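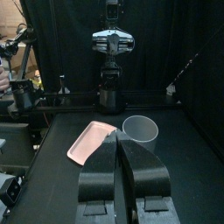
Vasylyna Dovhaniuk is packing when I call. Boxes everywhere, she says, tape in her teeth. The Telbridge toy fair opens in the morning and she has one figure left to paint.

She makes small-run action figures under the name Femetti. Nine inches tall, cloth outfits, all based on characters from a radio horror serial called Hellbridge that she listened to as a kid. Never had a TV version, so no actor's face to copy. "I just had the voices. So I made up the faces and waited for people to yell at me."

Did they? "A few. Mostly about the Innkeeper's hat."

The new one is the Night Clerk. Removable coat, lantern, 5 swappable hands. The run is 200 and she's sewing every coat herself, wich she now regrets. "Tiny sleeves. Never again." 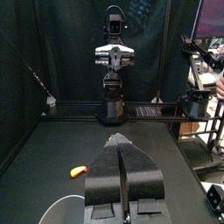 Will there be a second run if the Clerk sells out?

"Maybe in December, but in a gray coat. The people who bought the first one should have the first one."

Price stays the same as last year. Boxes are plain card with a window, resealable, becuase she wants them opened. Collectors who keep everything sealed make her a little sad. "Take him out. Lose a hand under the couch. I sell spares."

Then the doorbell, and she's gone. Calls back at 8 to say the hat is bigger this time.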